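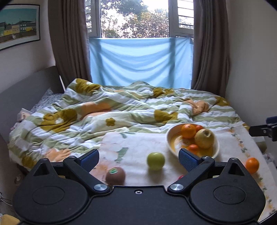 Fruit on the spare bed: a morning's work with one of the Julthorpe grippers.

The Long Way Round to Picking Up an Apple

Shahnaz Samarakoon keeps her fruit in the bedroom these days. There is a bowl of it on a floral sheet across the front half of the bed, with a few more pieces scattered on the cloth in front, and when I arrive at her flat, a little damp and a little early, she is already standing over the lot with a black contraption in her hands, opening and closing its blue-tipped fingers like someone warming up for the piano.

"Kettle's on," she says, "but I'm in the middle of a kiwi."

So I wait for the kiwi. She brings the fingers down either side of it, squeezes, lifts, carries it across to the bowl and lets go. It rolls off a tangerine and comes to rest against the rim. She looks at it for a second, decides it will do, and presses a button with her thumb. That was one example. She will do a good many more before lunch, and by teatime they will be on their way to a small office above a carpet shop, where a computer will be asked to make sense of them.

The office belongs to Julthorpe, a company of 11 people who would like, eventually, to sell you a robot arm that can put your shopping away. They are quite frank that they can't do it yet. What they can do is lend a gripper to somebody like Shahnaz, pay her by the hour, and ask her to tidy her own home over and over again in front of a camera. The project goes by the name of Ciner (the reason is lost, or at any rate three people gave me three different ones), and it has been running since last May.

I had imagined, I suppose, that robots were taught by people in white coats typing very quickly. Valentin Bailly, who looks after the teaching side of things at Julthorpe, was kind about this. He used to repair church organs, and he has the patience you would want in a man who spends his days watching other people pick up fruit.

"You could try to write it down," he told me over the phone, the week before my visit. "Move the hand here, close it this much, lift. People have done it that way for years and in a factory it works very well, the part is always in the same place. Then you go into somebody's kitchen and there's a pear lying on its side, half under a tea towel, and your instructions are no good at all. So we show it instead. We show it a great many pears."

The showing is done with the hand tool. It has two fingers, as the robot has two fingers, and the same soft pads on the ends of them, so that whatever Shahnaz manages with it the robot ought in principle to manage as well. A camera rides along behind and sees what the fingers see. No arm is needed in the house, which is a mercy, as the arm weighs more than Shahnaz's washing machine and wants a bench bolted to the floor. The hand tool goes in a rucksack. She has taken hers to her sister's on the bus.

I had a go, naturally. You can't stand in a room with a thing like that and keep your hands in your pockets. It is heavier at the front than you expect, and the first thing you discover is how much you have been relying, all your life, on having a thumb. I went for the orange and pushed it neatly away from me. I went for it again and got it, but so high up that it swung out sideways as I lifted, and dropped, and trundled off across the sheet. Shahnaz laughed until she had to sit down.

"Everyone does that," she said. "You're grabbing it. Don't grab it. Go down past the middle and then just sort of let the fingers arrive."

I let the fingers arrive. The orange came up beautifully, and I was as proud as I have been of anything this year.

My first tries, I should say, were not thrown away. I had assumed they would be, and asked, rather hoping. But Valentin likes a fumble, so long as it is followed by a recovery. If a learning system is only ever shown perfect lifts then it has no notion of what to do when a lift goes wrong, and will carry on quite serenely towards the bowl with nothing in its fingers. (He has watched it do this. He says it is like watching somebody leave the house without their trousers.) So the rule for Shahnaz and the others is that a miss may stay in if you go back and put it right, and must be marked if you don't. My orange, second attempt included, is now part of a robot's education.

What gets thrown out is more surprising. One helper had a whole afternoon turned down for a loose camera, which had sagged by the width of a pencil over several hours without his noticing. Another had got so quick that her pictures blurred. And there was a long sorry stretch in the autumn when nearly everybody's examples began in the same way, with the gripper hovering dead centre above the fruit, and the robot learned very faithfully that this was where fruit lived. Put an apple off to the left and it went to the middle and waited. After that came a new page in the instructions, which Shahnaz has stuck to the inside of her wardrobe door. Start from somewhere different, it says. Start from somewhere silly, if you like. She often starts from up by the curtains.

The bedroom came about in much the same way. Julthorpe began, sensibly enough, with kitchens, and the early examples were all worktops and chopping boards. The robot grew rather good at fruit on a worktop. Then someone tried it at a table with a patterned cloth and it went to pieces, snapping away at the printed flowers. Plain backgrounds had been doing half the job for it. So the call went out for busier places, and Shahnaz, whose duvet cover has mustard and peach flowers on it the size of dinner plates, and green stripes besides, wrote back within the hour to say she thought she could help.

"I've been told for years that bedding is too much," she said, smoothing the sheet. "My husband calls it the botanical gardens. And now it's useful!"

She works to a list, but a loose one. A session might ask for round things into something shallow, or for the bowl to be emptied one piece at a time and the pieces set down apart from each other. It might ask her to move the bowl between goes, or to leave one thing in the way on purpose. She chooses the fruit herself and is allowed to claim for it. The apples last best. Bananas were tried and given up, as they bruise wherever the pads touch them and look by mid-afternoon like something out of a detective story. Kiwis she is fond of, because the fuzz gives the fingers something to hold, though she dislikes their habit of tipping on end. Grapes she will not discuss.

By the time of my visit she had sent in 1032 examples, which makes her one of the busier helpers, and the whole project had gathered 3854. To my ear these sounded like enormous numbers. Valentin made a face. A small child, he pointed out, has handled more things than that by the time she can walk, and had a good deal of help from her own skin while doing it. The robot hasn't any skin. It has a picture, and a reading of how far apart its fingers are, and from those two it must work out everything you and I know about the heft of an orange.

Before they reach the robot the examples go through a program called Listis, which one of the engineers wrote in a hurry and which has stayed, as hurried things do. It lines up the camera's pictures with the movement of the fingers and lays them out for somebody to check. I sat beside Valentin for a morning of this on Fri 20 February, in the office above the carpet shop, with a heater going under the desk. He watches at double speed with his chin on his fist. Every now and then he makes a small noise, of approval or otherwise, and taps a key. You come to recognise people by their hands, he says, even when you can't see them. There is a retired postman who always gives a fruit a tiny nudge before he takes hold. There is Shahnaz, swooping in from the curtains.

"That's a nice one," he said of a tangerine, and ran it back so I could see. It did look nice. The fingers came down at a slant, found they had too little room beside the next fruit, shuffled over and tried again, all in less time than it takes to say so. I asked whether she would have known she was doing it. He thought probably not, and that this was the trouble with asking people to explain how they pick things up. They leave out all the good bits.

Afterwards he took me through to the back to see the arm. It is called Nepia, and it stands at its bench facing a tray, and on the tray that day were 4 apples and a bowl. It had been trained the night before on everything up to the previous weekend. It set off slowly, in little hesitating movements, and went down over the first apple and stopped, and shifted a touch to the left, and closed. Up it came. The second was as good. The third it caught too near the top, so that it swung out sideways, and I heard myself say aloud, to a machine, that it mustn't grab.

It dropped the apple. It went back down and had another try, and got it, and carried it over to the bowl at the same unhurried pace. The fourth it ignored altogether. Valentin wrote something on a pad and said there were not enough examples yet with fruit at the far side of a tray, and that he would put it on next week's list.

I rang Shahnaz that evening to tell her. She wanted to know which apples they had used, and whether I thought it would be able to cope with a plum.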